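Thursday, late. Glue room.

Second go at the shelf-life labels for the Hundport kiosk. Batch one curled at the corners after 2 hours in the chiller, which Siham calls "character". Switched to the Pralanitz stock, 200 labels cut, 5 spoiled by me leaning on them. 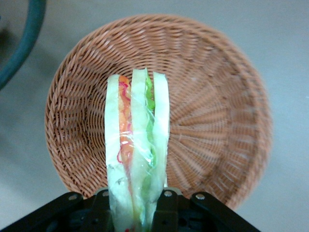
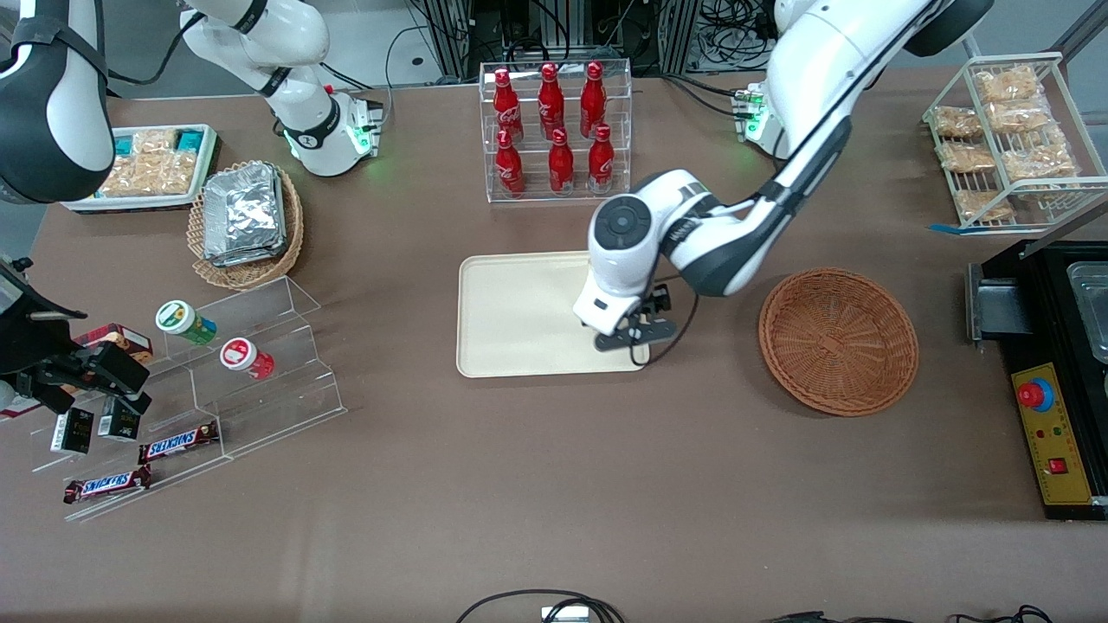
Sandwich in its plastic; snacks and drinks on the brown counter.

Driss wants the date bigger. Mounir wants it smaller – they share a desk, so I have left it with them. Peel test again in the morning, cold plate this time. Do not order the full 1,000 until I've seen the corners.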